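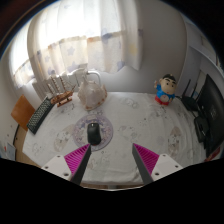
The table as it stands: mouse and round mat, keyboard off to the left, ship and shell at the back by the radiator.

Coltcombe Neighbours Help Board > Home and Household > Desks, tables and working from home

Dining table is now also the desk. Where do the ship and the shell go?

Posted by Sowmya Menon

I moved into a flat at the Zirier end of Coltcombe in February with one table. It was sold to me as a dining table and it did that job for a fortnight. Then my office gave up its second floor and I was invited to work from home three days a week, an invitation I was not given a way of declining.

So the table is now a desk as well. It has a cloth on it, white with little grey and beige cartoon faces all over, and on top of that the computer things. The model ship and the big white shell were there first. Both came from my uncle, who never to my knowledge went on a boat, and both have to stay out because he visits and he checks.

My problems, in the order in which they annoy me:

The keyboard has to go at an angle on the left. If I put it straight in front of me there is nowhere for a plate, and if I put it straight on the left I bang the ship's stand when I reach for the top row of keys. I have got used to typing slightly sideways, like someone playing the piano at a party while talking to a guest. My right shoulder has not got used to it.

The mouse mat slides on the cloth. It is a round purple one, and it is happy enough on bare wood, but on the cloth it travels. By four in the afternoon I am usually reaching for it. The cloth travels too, in the other direction.

The ship and the shell are at the back, in front of the radiator, which is under the window. The ship is wood with a lot of fine string in the rigging. I have been told by one person that the heat will ruin it and by another that it will be fine, and they were married to each other, so I left it there.

I can't put up shelves without asking the letting agent. I did ask. The letting agent is thinking. The table can't go on another wall either, as one has the door in it, one has the sofa, and the last has a bicycle that belongs to the landlord and is apparently part of the let.

I would like to be able to work, eat, and keep the maritime collection, in that order. I would rather not get rid of the cloth, as I like it and the table underneath has a burn the shape of an iron. Budget is modest. What would you do?

Muthoni Were

I did three years at a table like this, and my advice is to stop trying to make everything live on it at once. A table that is a desk and a dining table needs to be one of them at a time. What you want is a fast way of changing over.

Start with a tray. A big flat one with a low lip, wide enough for the keyboard and the mouse mat side by side. Everything to do with work sits on the tray, and when you want your tea you lift the whole lot off and slide it under the sofa. Mine came from the kitchen shop at the bottom of Zakaria Street and was meant for serving breakfast to people more loved than I am. Measure your keyboard before you go. I didn't, and had to take the first one back with the keyboard under my arm to prove my point.

The tray also sorts out the sliding, more or less. Put a sheet of that rubbery mesh they sell for drawers underneath it, and another bit under the mouse mat. The mesh grips cloth better than you'd think. For the cloth itself, use tablecloth clips, the sort people buy for the garden. Two at the front edge and it stops creeping. They look a bit like a pub terrace but you'll be sitting behind them.

Once the tray is straight in front of you, you can type facing forwards, and I would do that before anything else on this list. I typed at an angle for a winter and ended up at the physio, who asked whether I carried a heavy bag on one side. I said no, I had a fruit bowl I didn't want to move. She wrote something down.

As for the ship, I wouldn't keep wood and thread that near a radiator if there was a choice. It may well be fine. But glue dries out, and rigging that goes slack is a misery to put right. A windowsill isn't much better because of the sun. If you've a wardrobe or a bookcase with a flat top away from the window, put it there, and tell your uncle it has been promoted.

The shell can stay where it is. It's a shell. Give it a wipe with a damp cloth now and again, and go gently round the spikes, as they snag the cloth and then you have cloth fluff on your shell.

One more thing: if you do leave anything at the back, leave a hand's width between it and the radiator so the warmth can get out into the room. You're paying for it.

Deepak Lodhi

Get a bigger table.

Failing that a smaller keyboard. The ones without the number pad at the end take up far less room and you can pick up a used one for next to nothing. Check first whether yours has the number bit, I can't tell how big it is from the photo. If you do accounts you will miss it and will blame me.

Don't agree about the tray. I had a tray. You put it under the sofa and then the following morning you don't take it out.

Also ask the landlord to move the bicycle.

Ilango Alva

I build model ships, so I'll leave the furniture to others and talk about the ship.

Muthoni is right that a radiator is a poor neighbour. What does the harm is the change from warm to cool and back every day, which makes the wood and the thread move at different rates. The thread loosens, you tighten it, the weather turns, and now it's too tight and pulling on a mast. I've seen it take a couple of winters and I've seen it take ten years. Plenty of ships have spent their whole lives over a radiator and come to no harm, so there's no need to run home and rescue it in your lunch hour.

If it has to stay on that table, bring it forward and to the side, as far from the fins as your elbow will allow. An elbow is a bigger danger than a radiator, mind you. Most of the repairs people bring to our club are elbows, followed by cats.

For dusting, use a soft make-up brush, dry, working from the top down so that the dust you knock off the masts gets picked up from the deck afterwards. Don't use a duster with a loose weave. It will catch on the rigging and you will learn a great deal about knots. Don't blow on it either, as you only move the dust to the keyboard. When you carry it, hold it by the base with both hands and never by the hull.

If you'd like to keep it in view but off the table, a plain clear case on a low stool works nicely and keeps the dust out. I bought one from Barard when they were clearing the shop, but any display case will do if the ship fits with a bit of room above the tallest mast. Measure that twice. I have a very good case at home with a very good umbrella in it.

Sowmya Menon

Thank you, all of you. I've borrowed a tray from Lavanya Reddy downstairs to try before I buy one, and the keyboard fits on it with the mat beside it, just. Typing facing forwards feels most peculiar, as if I'm being interviewed. The mesh has been ordered.

The ship is going on top of the wardrobe as soon as I have found the nerve and somebody taller. Deepak, the landlord says the bicycle is staying. I have hung my coat on it.

Muthoni Were

Take the coat off it before he visits. And make sure the wardrobe doesn't wobble before the ship goes up. Fold a bit of card under the short leg if it does.

This thread has been viewed 1,903 times. Replies are still open.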